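Schritt 3: Kufen an der Leritz einspannen und schleifen

So, die Maschine steht, der Stein ist abgezogen, jetzt geht's ans Eisen! Ich mache das seit 18 Jahren für unsere Eishockeymannschaft und schleife immer in derselben Reihenfolge.

1. Kufen mit einem Lappen abreiben und den alten Grat mit dem Abziehstein wegnehmen.
2. Schlittschuh in den Halter legen, Spitze nach rechts, und beide Klemmen gleichmäßig anziehen (handfest reicht völlig).
3. Höhe am Rändelrad einstellen, bis die Kufe mittig auf dem Stein sitzt.
4. Motor einschalten und warten, bis er ruhig läuft.
5. Mit leichtem Druck von der Spitze zur Ferse ziehen. Fünf Durchgänge genügen mir meistens, bei Scharten werden es eben mehr.
6. Kanten mit dem Winkel prüfen. Steht eine höher, zurück zu Punkt 3.

Achtung: Schutzbrille auf, Ärmel hoch, und niemals am Halter schrauben, solange der Stein noch dreht!

Hinweis: Torwartkufen sind breiter, dafür gibt es den zweiten Halter. Yvonne Furnival steht bei uns im Tor und mag ihre Kufen deutlich flacher geschliffen als der Rest, also vorher fragen.
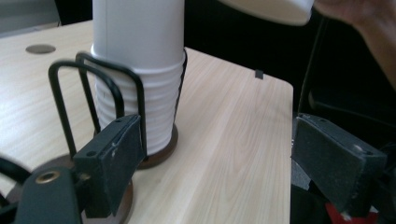 Wie oft muss ich die Kufen nachschleifen?
Bei zwei Trainings pro Woche und einem Spiel am Wochenende schleife ich alle zwei Wochen, nach einem Tritt auf Beton natürlich sofort.

7. Zum Schluss den Grat abziehen, Kufen trockenwischen und Stoffschoner drüber.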